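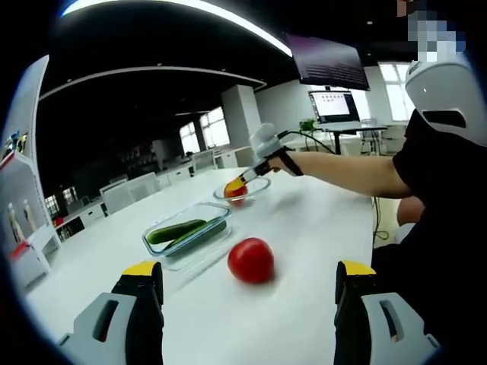 An afternoon at Skimar, or who is going to put the shopping away

I have been promised a robot housekeeper since I was a child, so when Skimar announced an open day at its Stollia workshop I put my name down the same morning. I took a list with me. It had on it the chores I'd most like to hand over: putting the shopping away, emptying the dishwasher, pairing socks, and the thing with the duvet cover.

The email said to arrive at two and bring no liquids. Stollia is a twenty-minute walk from the station if you go the right way and a good deal more if you follow the signs, which were put up for a business that has since moved out. I was given a sticker with my name on it and a biscuit, and joined a group of 14 people, most of whom seemed to know what a servo was.

Fengying Yao took us round. She talks fast and doesn't mind being interrupted, and the first thing she told us was that if we'd come to see a robot cook dinner we could still get the early train back. A man near me did look at his watch.

We began at the long white table, where the job of the day was fruit and vegetables. You pick up a tomato and put it somewhere. You pick up a cucumber and put it in a glass container. You go to the bowl, and so on. The picking up is done by people, using grippers they hold in their hands: two fingers, yellow at the tips, closing on the food while the person does the thinking. The idea is that a machine will study enough of these goes to manage on its own. So the current state of household automation, as I saw it, is a grown adult in a headset moving salad about with great care, for wages.

I don't mean that unkindly. I asked to try, and they let me. Have you ever picked up a tomato with a pair of tongs? It's like that, except that you have an audience. My first one shot off towards Qianru Qian, who caught it one-handed without breaking off her conversation. My second I gripped so firmly that it was retired from service. Cucumbers are easier as long as you take them by the middle. Take one by the end and it swings round and points at people.

Qianru's advice was to slow down at the last moment, just before the fingers meet. She also said that people who cook a lot tend to be worse at it at first, as they grab things the way they grab them at home and then have to unlearn it. I cook a lot. I have decided to accept this explanation.

There was a sheet on the wall with the running totals. In July they had got through 823 goes at putting things into containers, and the month after that 1,106. I asked how many it would take before the machine could do my kitchen. Fengying asked what was in my kitchen. I described the cupboard under the sink and she changed the subject.

From there we went next door to see Edine, which is the robot proper: one arm, bolted to a bench, with a red button beside it that we were asked not to lean on. Edine had been set to sort fruit from one bowl into another. It did the first apple beautifully. You could hear people breathe in. It did the second apple a bit less beautifully, and with the third it stopped above the bowl and stayed there, like someone who has walked into a room and forgotten why. Jiahui Lü gave it a minute, then pressed something, and off it went again. She told us the sun had come round and the light on the bench had changed. I've had flatmates with more or less the same trouble.

Six apples took Edine a little under four minutes. I timed it on my phone. On the way home I timed myself with six apples and it was nine seconds, although I did drop one and Edine didn't.

The shop-floor part of the visit was through the double doors, and here I have to be fairer, as the machines did come out of it well. Peiyu Cao runs a packing line there for a grocer's supplier, and it has an arm called Fang that lifts filled boxes on to a trolley. All the boxes are the same size. They turn up in the same place, facing the same way, and nothing in them is asked to be a peach. Fang has been doing this for 36 weeks and Peiyu spoke of it with real fondness. Filling the boxes is still done by hand. Two women were at it while we stood there, putting soft fruit into trays at a speed that made the whole of our first hour look rather silly.

I asked Peiyu if Fang could be moved along to do the filling. "It could be moved along," he said.

So, my list. Putting the shopping away: some of it, slowly, if you live in good even light and buy mostly apples. Emptying the dishwasher: Jiahui said mugs yes, glasses perhaps, and went quiet about cutlery. Socks: there is apparently someone at another lab working on socks and they don't hear from him much. The duvet cover got a laugh, and I was sorry I'd brought it up.

I did come away liking the place. It would have been easy to show us a film with music and send us home impressed, and what we got was the slow version with the pauses left in. Shuzhen Peng, who was handing out coats at the end, told me she'd been on the table all morning and had gone home for lunch the day before and found herself picking up an egg with two fingers and her elbow locked. She'd had to sit down.

If you want to go, the next open day is on 1st March, and places are free but you do need to book. Wear something with sleeves you can push up. The biscuits are on the left as you go in and were gone by three. Coming back, turn right out of the gate and ignore the signs.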